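Orkosstead trial pays people to teach robots to clear the table
Last updated: May, 4.10 pm
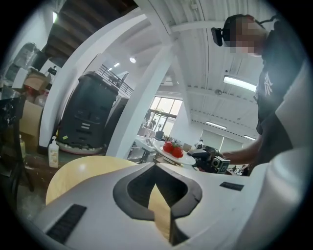
A hand-held gripper beside a plate of strawberries at the Orkosstead workspace.

A company that wants to put robot arms in cafe kitchens is paying people in Orkosstead to pick up fruit.

Trasen, which has leased a floor of the old Plullatholm building, says it needs hours of recordings of ordinary people doing ordinary jobs by hand before its machines can be trusted near a customer's lunch. Workers hold a gripper fitted with a camera, close it on something, lift it and put it down somewhere else. Then they do it again.

The company calls the project Lill. Its stated goal is 500 hours of recordings, all of them of food and tableware, with the first cafe trial to follow. It would not say which cafe.

The pitch is a familiar one. Writing out instructions for every object a robot might meet is slow and tends to fall apart once something is moved. Showing the job by hand is quicker, and a hand-held gripper costs a good deal less than a robot arm. The recordings are used to train software that is later meant to steer an arm with the same sort of gripper on the end.

That last step is where the claims get thin. A person holding a gripper brings a shoulder, a wrist and a lifetime of handling soft fruit to the job. An arm bolted to a bench brings none of that, and it can't always reach the spots a person gets to by leaning over a bit further. Trasen says its software allows for the difference. Asked how often, it gave one figure: in its own tests, an arm moved a strawberry from one plate to another without dropping it in 76 per cent of attempts.

It's a better result than some. It also means close to one strawberry in four went wrong, on a bench the company set up itself, with plates it picked and lighting it controlled. The company did not supply a figure for bruised fruit. A spokesperson said bruising was "not a metric at this stage", and anyone who has paid for a punnet in winter may see it differently.

Nor has Trasen said how well the arm does with things it wasn't shown. The material handed out to prospective cafe customers talks about "any item, any surface", but the list of items recorded so far runs to strawberries, grapes, bread rolls, teaspoons and two kinds of cup. There are no knives on it, and no full glasses. The spokesperson said the list would grow.

The work itself is done in 10-minute blocks with a break after each. Workers wear a camera on their heads as well as holding one, so the software gets a view of the whole job along with a close view of the grip. Trasen says the head camera weighs very little. Two former workers who contacted this site said it was fine for the first hour and a nuisance by the third. Both said they were told to slow down more often than they were told to speed up, as fast movements blur the recording.

Both also said a fair share of their work was thrown out. Trasen confirmed that recordings are checked and some rejected, but would not give a rate, so it is hard to tell how much labour sits behind each usable hour. Workers are paid for rejected blocks, the company said.

The contracts run for 6 weeks and are not renewed as a matter of course. The recordings belong to Trasen for good, including for uses beyond the Lill project. One of the former workers said she had no quarrel with the pay but hadn't noticed that clause until her last shift.

Trasen also offers customers a remote-control option, in which a person somewhere else takes over the arm when the software gets stuck. The company describes this as a safety net. It would not say how many minutes in the hour it expects a person to be driving, or what that person would be paid. Both answers matter to a cafe owner working out whether the arm saves any wages at all.

Other firms have tried the remote route and found the people hard to get rid of. Trasen says it will be different once the full set of recordings is in, and that the remote staff will be "phased down" after the first cafe trial. It did not put a month on that.

The company's lease at Plullatholm runs to the end of the year. Recording continues there in the meantime, from 9 am, and the company is still taking applications.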